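Skedholm Countertop Bread Proofer

Steady warmth for dough, yogurt and other slow ferments. Folds flat for storage.

Item: Skedholm Proofer, folding
Sold by: Fatora Kitchen Supply
Availability: In stock, ships Monday through Friday

Overview

The Skedholm is a folding proofing box for home bakers and small kitchens. It holds a set temperature and keeps the air around the dough moist, so a loaf rises at the same pace in November as it does in July. Most home kitchens are cooler than bread recipes assume, and they also change through the day as the oven goes on and off and windows get opened. A proofer takes that out of the question.

The heated base has a low, even output. A shallow water tray sits on the base under the rack. Fill it with tap water before you start and you won't need to cover the dough with plastic or a damp towel. The lid has a small window so you can check the rise without letting the heat out.

The box opens on your counter in less than a minute. Unfold the walls, set them on the base, drop in the rack and put on the lid. When you are done, wipe it down, let it dry with the lid off and fold it up again. Folded, it stands on edge in a cabinet next to the baking sheets.

What fits

The inside takes 2 standard loaf pans side by side, or one large mixing bowl. With the extra rack (sold separately) you can run a second layer, which is useful for rolls and buns. Round baskets up to 10 inches across fit without touching the walls. Dutch ovens fit with their lids off, but we don't suggest preheated iron in the box.

For yogurt, use jars with loose lids and take out the water tray. The base will hold a batch at culture temperature overnight. Several customers use it for tempeh and for keeping a sourdough starter going between bakes.

Using it with recipes

Recipe times are usually written for a warm room. With the proofer set at 78 degrees, most plain yeast doughs will come close to the printed time. Rich doughs with butter and eggs do better a little warmer, and take longer anyway. Go by the look of the dough first and the clock second – if it has doubled and holds a fingertip dent, it is ready.

The proofer comes with a printed booklet of 14 recipes by Fatima Adeleke, who teaches baking classes at our Erkard store. It has a white sandwich loaf, a soft milk bread, two rye breads, cinnamon buns, a plain yogurt and a rice-flour steamed bun from Lamduan Suwannarat. Weights are given in grams and cups. The starter section is short and covers feeding, storing and waking up a starter that has been in the fridge.

Controls

One dial and one light. The light is on while the base is heating and goes off when the box reaches the set point. It will cycle on and off through the rise. Allow 14 minutes for warming up from a normal room. There is no timer, so use the one on your stove or phone.

Care

Wash the rack and water tray by hand or on the top shelf of the dishwasher. Wipe the base with a damp cloth after it has cooled. Do not put the base in water. If you have hard water, a spoonful of white vinegar in the tray will loosen the scale.

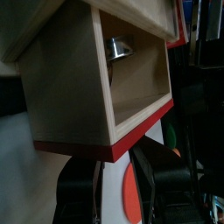 Many bakers ask if they can make their own proofing box in place of buying one, and the answer is yes, if you have the tools and the patience. A plywood box with a framed opening on one side, bare wood within, has the basic form for a homemade cabinet. You would need to add a door that closes well, a heat source made for the job, a thermometer and a rack. Bare wood takes up moisture, so seal the inside with a food-safe finish and let it cure before any dough goes in. Leave clear space between the heat source and the wood. The Phuthong thermostat we stock can be used for this kind of build – see the accessories list.

Accessories

Extra rack, with legs
Replacement water tray
Phuthong plug-in thermostat
Round proofing basket with liner
Recipe booklet, extra copy

Shipping and returns

Orders over $50 ship free. Orders placed before noon go out the same day, and Friday afternoon orders go out Monday. Unused proofers may be returned within 40 days in the original carton. The base is covered for 2 years against faults in the heater and dial. For help with an order, or to ask whether a certain pan will fit, write to Huw Mathias at the Fatora customer desk and include the outside measurements of the pan, handles included.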